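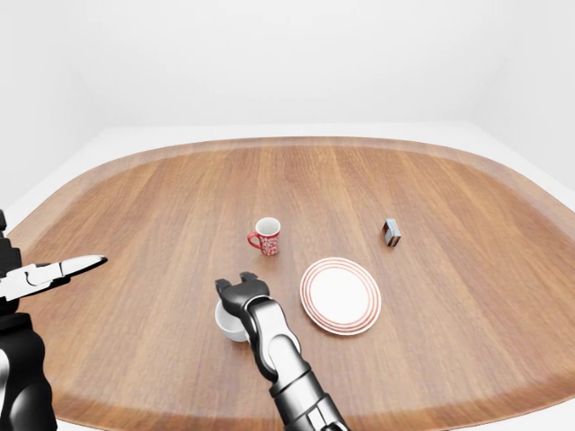

Utwood Show Lead, 6 mm Round

Flat-braided neck with a round handle section, made for sighthounds and other long-necked breeds in the show ring. The slide holds the collar high behind the ears and stays put when the dog gaits out.

Lengths
Collar and lead in one piece, 50 inches overall. The neck opening adjusts from 14 inches down. For Borzoi and large Greyhound males, order the long neck, which opens to 15 inches and costs the same.

Colors
Black, fawn, slate, dark red, cream. Cream shows dirt quickly and is best kept for the ring.

Care
Hand wash in cool water with mild soap. Hang to dry away from heaters. Do not put the slide through a washing machine.

Use
For the ring and for handling practice. Do not tie a dog out on this lead or use it near traffic. A hound that sees a rabbit can break it.

Ordering
Leads are braided by Valentina Villalba in our Ocampo workshop and ship within 6 working days. Orders placed in April take longer because of the spring shows. Custom colors need a minimum of two leads.

Unused leads can be returned for exchange. Questions about neck size go to Pascual Cáceres at the shop; please have the dog's measurement just behind the ears.

Related: Utwood martingale, Flellmont bait pouch, Skustance coat spray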